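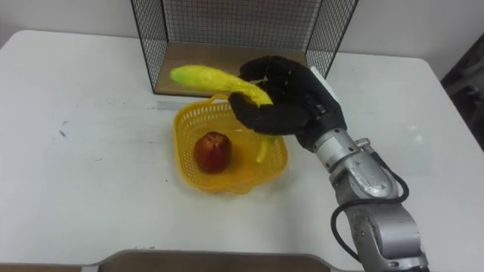 A banana over a yellow basket.

Back in 2018 I started keeping shot charts for Puruvmont, a side that plays its home games on a pitch with a four-foot drop between one penalty area and the other. I log every shot on a paper grid, type it up at night and post the totals once a month. These are the April notes.

The grid has 30 squares covering the attacking third. I record the square, the body part, the type of pass before the shot and whether a defender was within arm's reach. I don't record shot speed. I tried it for one season and the numbers depended mostly on where I was standing.

The file now holds 1035 shots. Headers from corners remain the worst return in the set. Puruvmont have kept sending both center backs forward anyway, and against Dastano that left one man covering the halfway line when the ball was cleared. Dastano scored from it on the second attempt. The first went over.

Low crosses from the right are better. Palaniappan play a back three with the wide man tucked in, and that leaves the strip beside the six-yard box open for anyone willing to run there early. Puruvmont had 13 shots in that game and the two goals both came from that strip. Two goals prove very little, but the older games in the file lean the same way.

Yoshinori Ueda wrote to ask why I count a blocked shot in the square where it was struck and a deflected one in the same square. The ball's path after contact goes in a separate column, marked B or D. I left that column out of the posted totals last month and have put it back.

One correction. The Sesetti away game was listed with a shot from square 22 that belongs in square 12. I misread my own handwriting. The team total doesn't change, but the map for that game does, and the new version is up on the charts page.

Next month I'll split the set pieces by left-footed and right-footed delivery.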